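Tea rings and spills on a checked oilcloth
Posted in Home and Cleaning

Holdale
We had people round in June and the table has not looked right since. It's covered with a wipe-clean cloth in big squares and the light squares have brown rings on them from tea. I've tried washing-up liquid and a sponge, which took off the sticky bits but left the rings. The green squares seem fine. I don't want to use bleach in case it takes the colour out. What do people use?

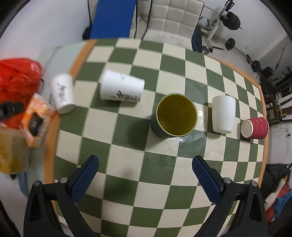

Fragkou
Bicarbonate of soda works on mine. Put 2 teaspoons in a small bowl with enough water to make a paste, dab it on the ring, leave it for 7 minutes and wipe off with a damp cloth. Do the cream squares one at a time and keep it off the green until you've tested a corner. Clear the table first, tipped-over cups and all, and mop up any wet like that patch on the green square by the dark green cup. If you paste over a puddle it just goes runny and does nothing. Rinse twice or you get a white bloom when it dries. If the ring is still there, do it again the next day before trying anything stronger.

Surport
Magic sponge. Cheap and quick.

Nomomska
Go easy with the sponge above, they are slightly abrasive and took the shine off my cloth. I use white vinegar, one part to two of water, in a spray bottle. It shifted fresh tea but not the old marks. For those I ended up doing the bicarb as well, on a different day. Coasters now.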